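4. Setting Up and Looking After the Cell

4.1 Layout and mounting

We have come to love this cell, and we want to describe it in enough detail that another small lab could build and run one like it. The Medstead cell is one arm, one multi-fingered hand and one table. Everything else lives outside the reach of the arm: the controller, the power supply for the hand, the operator's desk and a shelf of test objects. The base plate is bolted to a steel stand that was leveled once, in April, and has been checked every week since with a plain spirit level. It has not moved, which pleased us a great deal given how hard some of the early test motions were.

Between the last arm segment and the hand sits a short adapter designed by Petrică Marinescu. The first version was printed in plastic and cracked at one of the screw holes after 19 sessions. The second is turned from aluminum and is still in use. We strongly recommend going to metal right away, even for a pilot. The plastic part bent by a tiny amount under load long before it cracked, and we lost days looking for an error in the hand calibration that was really an error in the adapter.

The table is dressed with a soft cloth. A bare top looks cleaner and is easier to wipe, but fingertips that touch a hard surface at the end of a reach take a sharp knock, and the cloth takes the edge off it. It also keeps round objects from rolling away quite so eagerly. The price is lint. Lint gets into finger joints, and section 4.4 says what we do about it.

4.2 Cable routing

Cables caused more lost time than every other part of the cell together. Our first routing held the hand cable tight along the arm with ties every few inches. It looked wonderful and worked badly: when the wrist turned to its far limit the cable pulled on its plug, the hand dropped its connection for a moment, and the fingers froze wherever they were. Sebastian Cozma found the fault by turning the wrist slowly by hand with the status screen in view, a test we now run whenever anything near the wrist has been touched.

The present routing leaves a free loop near the wrist. The right length was found by trial. Too short, and the plug is loaded again; too long, and the loop drags over the table and sweeps small objects along with it. We set it so that the loop clears any object that is being grasped, and we accept that it may pass over the side of the table where nothing is being handled. Anyone copying the cell should choose the loop last, after the stand height and the adapter are final. We changed the stand height once and had to do the whole job again.

4.3 Grasp check with soft and nested objects

Each session opens with a grasp check. Many groups use a rigid block for this, and a block is fine for finding a dead motor, but it tells you very little about force. A stack of paper cups is far more useful, and it is our favorite test object by a wide margin! The walls give under a fingertip, so a finger that closes too hard leaves a dent that anyone can see and feel. The rims slide against each other, so a grip that presses unevenly works the stack apart. And the whole thing costs next to nothing.

The operator brings the hand down over the stack, closes it at the low force setting and turns the stack on its side. The hold should come from a finger across the top working against the thumb underneath (Figure 6). The stack is kept there for 25 seconds, set down, and looked over for dents. If one is found, the force limit of the finger that made it is lowered by one step and the check is run again with a fresh stack. The order of the fingers matters here. Smaranda Lazăr noticed that closing the thumb last gave far fewer dents than closing it first, and that small change did more for us than a month of tuning.

We do the check with other objects left on the table. A crumpled plastic bag and a small ball are good company for the cups, as both are awkward in their own way, and the operator learns quickly how much room the hand and its cable need.

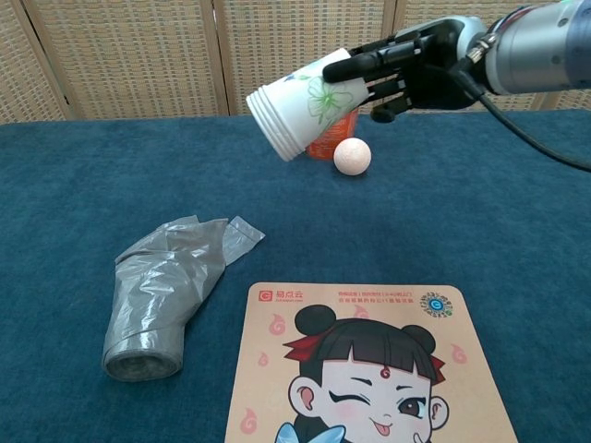
Figure 6. Grasp check on the Medstead cell. The nested paper cups are held on their side between a finger on top and the thumb below. The hand cable hangs in a free loop from the forearm.

4.4 Cleaning and routine care

After each session the operator opens the hand fully and brushes the finger joints with a soft, dry brush, working from the palm outward. Compressed air is faster, but it drove lint deeper into the joints in our trials and we stopped using it. The fingertips are wiped with a damp cloth. A tip that has gone shiny is swapped for a new one, whatever its age, as a shiny tip slips on coated paper.

The finger tendons are checked for slack at every 200 grasp cycles. The check is simple: power off, push each finger gently back, and feel for free play before the spring takes up. Play in a single finger can be taken out at its own adjuster. If all the fingers show it, the fault is most likely at the adapter screws, and those should be looked at first.

Elfriede Ehlers keeps the log for the cell, on paper, in a binder that hangs from the stand. Every entry names the part touched, the setting before and the setting after. We tried a shared file and the entries grew thin within weeks. With the binder hanging right beside the work, people write in it.

4.5 Repairs during the study

Three repairs were needed. The cracked adapter has been described. The second was a worn plug on the hand cable, a leftover from the tight routing, replaced in under an hour with a spare. The third was a finger motor that ran hot and then stopped during a long run. Prodromos Pappas rebuilt the finger on the bench from the spares kit, and after a new zero position was set it passed the grasp check on its second try. The full rebuild took one afternoon, and most of that went into finding the zero. We now mark the zero of every finger with a dot of paint on the joint, and would do so from the first day if we were starting over.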